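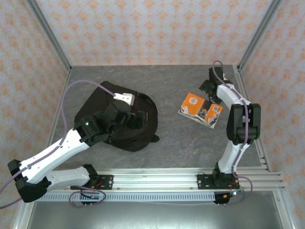 Mārtiņš Petrauskas wrote in the margin of our first draft that packing advice treats a bag as if it were a box, and that we had done the same. We accept the remark. The Wolonach guide gives a volume for each bag and leaves it there, although a soft backpack has no fixed volume until something is inside it.

4.2 Limits of the volume measure

Of the 1,623 packing lists in our June sample, only 11 say anything about the shape of the bag when empty. The rest go straight to what should be carried.
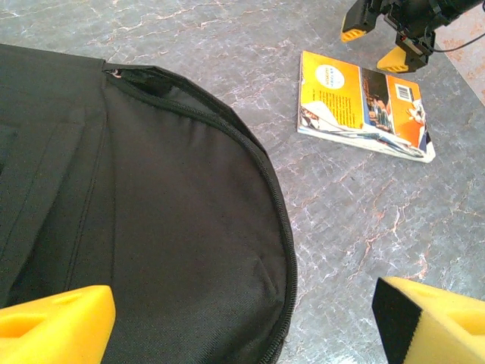 We doubt that this gap is harmless. A list that looks modest on paper may hold one stiff item that decides where all the others go. The Zinley score ignores this — it adds up sizes and calls the sum a load.

Books and small boxes are the hard case. They keep their corners while the cloth around them gives way, and the score has no term for that. 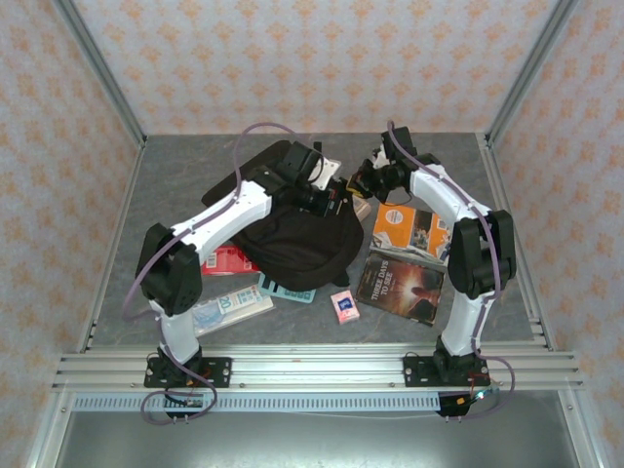
Figure 1. Black bag with a book and small packaged items on the same surface.

Stöckli's reply is that people adjust without thinking. Perhaps they do, but the claim rests on diaries filled in after the fact, and we would not lean on it.
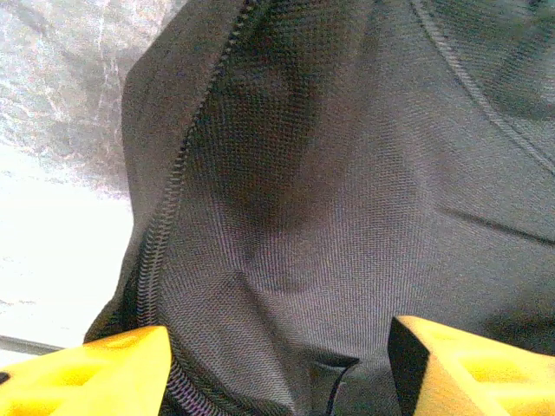

Edness Department of Home and Consumer Studies

Zippers raise a further problem. A curved opening lets in less than its length suggests, and none of the lists we read mentions it. Until openings are measured along with volume, we see little reason to trust a ranking of bags by size alone.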